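Protokoll Greifervergleich, So., 2. November
Ort: Labor Vedier

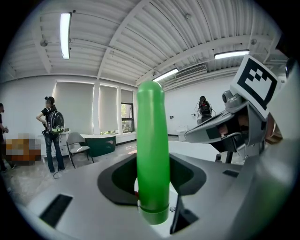

Aus der Runde der Bedienenden kam gleich zu Beginn der Einwand, der Handgreifer Hao sei nach einer halben Stunde zu schwer im Handgelenk, und wer müde werde, greife anders als am Anfang. Wird aufgenommen, Gewicht ist bisher nirgends erfasst.

TOP 1 Stand der Aufnahmen
190 Durchgänge liegen vor, davon 54 ohne brauchbare Markererkennung. Skedard führt das auf die Beleuchtung zurück. Die Runde hält das für nicht belegt, ein Gegentest fehlt.

TOP 2 Backenform
Rasadness wirbt mit 70 Prozent weniger Fehlgriffen. Bezugsgröße unklar, Rohdaten trotz Nachfrage im September nicht erhalten. Die Zahl kommt nicht in den Bericht.

TOP 3 Weiteres Vorgehen
30 Durchgänge je Greifer, gleiche Objekte, Reihenfolge gelost. Kaufentscheidung vertagt. Kamerahalterung bleibt vorerst unverändert.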